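Ploston Street Tenants' Association
Minutes, January meeting

Held Tuesday in the second-floor lounge. Called to order at 7:12 p.m., the 7:00 start being understood by all as a suggestion. Adebayo Oyewole in the chair.

1. Last month's minutes
Approved after one correction. The word "shouting" in item 5 now reads "discussion."

2. Heat
Radiators on the north side are still either off or volcanic. The management company, Cluredance, has replied to our letter with a letter thanking us for our letter. A. Oyewole will call them and ask for a date. If they give him one, he will ask for the year.

3. Laundry room
Dryer 4 continues to eat quarters. Mrs. Okonkwo moved that we tape a sign to it. It was pointed out that there is a sign on it. Motion amended to "a larger sign" and carried, 12 to 2.

4. Bike storage
The Wollis rack bought last spring holds bikes well, provided they are small and have no baskets. Two members offered to swap hooks. The question of the unicycle was put off again.

5. Money
Balance is $127. The hallway rug fund needs nearly twice that. A bake sale was proposed and met with the silence it usually gets. Members may pay the $2 monthly dues by check or cash, but please, no more gift cards.

6. Lounge hours
Long talk about whether the lounge should close at 10 or 11 p.m. The case for 11 was made by people who live on the fifth floor. The case for 10 was made by the people next door to it.
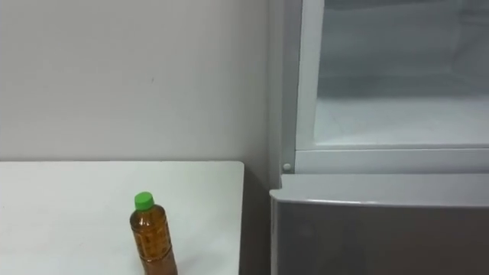
A vote was called, then called off when it became clear that both sides thought they were winning. We will try 10:30 through the end of next month and see who complains first. A. Oyewole reminded everyone that the last person out turns off the lights, and that "I thought you were last" has been used enough.

7. Other business
The package shelf is for packages. The boots have been there since before the holidays and should go home.

Adjourned at 8:40 p.m. Next meeting second Tuesday in February, same room. Bring a sweater — see item 2.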